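Total loss settlement and the sales tax question - policyholder discussion

Reading time: 3 min

fenditz_member
Posted Sat 4 December

I would be grateful for guidance on the following matter. My sedan was declared a total loss in June after a collision for which the other driver accepted fault. The carrier, Plelten, has issued a settlement letter stating the actual cash value of the vehicle, less the salvage amount should I choose to keep it. The letter makes no mention of sales tax, title fees or registration. I had understood that these form part of the cost of replacing a vehicle. The adjuster has informed me in writing that such items are "payable upon proof of replacement." I have not yet bought another car. Is this position correct?

ErhanDonmez
Moderator

Welcome to the forum. Please note that the answer depends on the state in which the loss occurred and on whether you are claiming under your own policy or against the other driver's. Your letter does not make this clear. The two types of claim are handled under different rules, and members should avoid mixing them in their replies.

Kindly confirm which applies. Please also remove your claim number from any document you intend to post.

Erhan Dönmez

fenditz_member

Thank you. It is a third-party claim. I do carry collision coverage with Grindex, with a deductible, but I have not opened a claim with them.

Oakline32

In that case the adjuster's position is not unusual. Some states require an insurer to include tax in the settlement from the start. Others allow the insurer to wait until the claimant presents a bill of sale within a set period. In a third-party claim there may be no specific rule at all, and the matter falls under general damages law. I would advise you to request the following in writing:

- the regulation or statute on which the carrier relies
- the deadline for presenting proof of replacement
- the full valuation report, including the comparable vehicles used

The third item is the most important. Tax is a percentage of the value, and if the value is low, the tax will be low as well.

R_Halvorsen

I must respectfully disagree with the order of priorities above. The member should first consider opening a claim with Grindex. Under a first-party claim the policy language governs, and many policies include an appraisal clause. The deductible can often be recovered later from the at-fault carrier. I followed this course after my own loss and received a revised valuation in 20 days.

Oakline32

That is one experience. The appraisal clause is not free of charge. Each side pays its own appraiser and the parties divide the cost of the umpire. On an older sedan that expense may exceed the sum in dispute. Not every policy contains the clause, either, and we have not seen this one.

R_Halvorsen

I did not suggest invoking the clause at once. I suggested that having it available changes the discussion. A third-party claimant has no contract with Plelten and therefore little standing to insist on anything short of filing suit.

fenditz_member

I have now read the valuation report. It lists 3 comparable vehicles, and 2 of them have a lower trim level than mine. A "condition adjustment" has been applied to each one with no explanation.
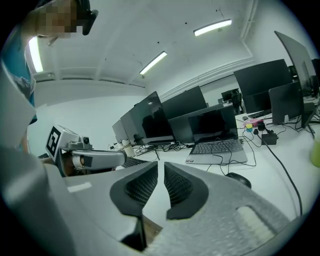 I have service records from Gökçe, the garage that maintained the car, covering the whole period of my ownership. Would these be of use in disputing the adjustment?

ErhanDonmez
Moderator

They may be. Maintenance records do not as a rule raise the value of a vehicle, but they do support a statement that its condition was above average. Submit them together with a short letter. State the trim level error first, as it is a matter of fact and the carrier should correct it without argument. Ask for the basis of the condition adjustment second.

I would add that both members above have raised fair points - the choice between the two claims is for the policyholder to make after reading the policy.

Oakline32

Agreed as to the trim level. Please also check the mileage entered for your own vehicle. An incorrect figure there affects every comparison in the report.

R_Halvorsen

I maintain my view regarding Grindex, but the trim correction should be requested in either case. Do not sign the release until the tax question has been settled in writing. A signed release will usually close the property damage claim in full.

fenditz_member

The mileage is correct. I will send the letter and the garage records on Monday, and I have asked Grindex for a complete copy of my policy, including endorsements. The release remains unsigned.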